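Curtains go back up at Foulkes House as window work ends

Brarkville, 31 March 2026

The residents of Foulkes House, the apartment building on the north side of Brarkville, have their windows back. The last of the new frames was fitted last week, and the long curtains which were taken down and stored in the basement during the work are now hanging again in most of the apartments.

The project started on the lower floors and moved up through the building, floor after floor. In total 206 windows were changed. The work took nine weeks, which is one week longer than planned, because a delivery from the supplier in Droromville came with the wrong handles and had to be sent back.

For the people on the upper floors the waiting time was the longest. During two of the weeks their windows were covered with protective sheets from the outside, and the lamps had to stay on also in the middle of the day. Several residents told the building office that they missed the daylight more than they expected, and that the plants on the window sills had suffered. The office has offered to pay for plants that did not survive, if the resident asks before the middle of next month.

The view from the high apartments goes over flat white roofs to the apartment towers farther away, and it is one of the reasons why people stay in the building for a long time. When the sky is clear the sun is strong on these roofs, and the light comes into the rooms from below as well as from above. This is also why almost every household on this side keeps heavy curtains.

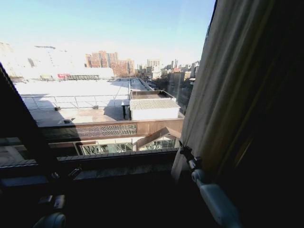

Do residents have to pay for new curtains if the old ones do not fit? The building pays for shortening or lengthening by up to 6 inches, and anything more than this is paid by the resident.

The question came up often at the information meeting in March. The new frames are a little deeper than the old ones, and on some windows the curtain rail had to be moved toward the room. A curtain that before ended exactly at the floor can now hang too high or too low. The sewing shop Zirnidau, on the ground floor of the neighboring building, takes the curtains for alteration and sends the bill directly to the office. Residents should bring the curtain clean and with a paper label showing the apartment number.

The office also reminds everybody that the new windows must be opened in two steps. The handle is first turned to the side, and only then pulled. If it is pulled too early the upper hinge can become loose — this has already happened in six apartments. Repair of the hinge is free during the first year.

Cleaning of the outside glass will be done by a company with ropes from the roof, as before. The date is not decided yet. Notices will be put in the elevator and by the mailboxes, and residents are asked to keep their windows closed on that day.

The old frames were taken to the recycling yard in Droromville. A small number of curtain rails, hooks and rings are still in the basement storage, together with nine curtains without a label. Anyone who is missing a curtain can call the office at extension 2060 or come by in the morning. The storage room will be emptied when the painters begin in the stairways.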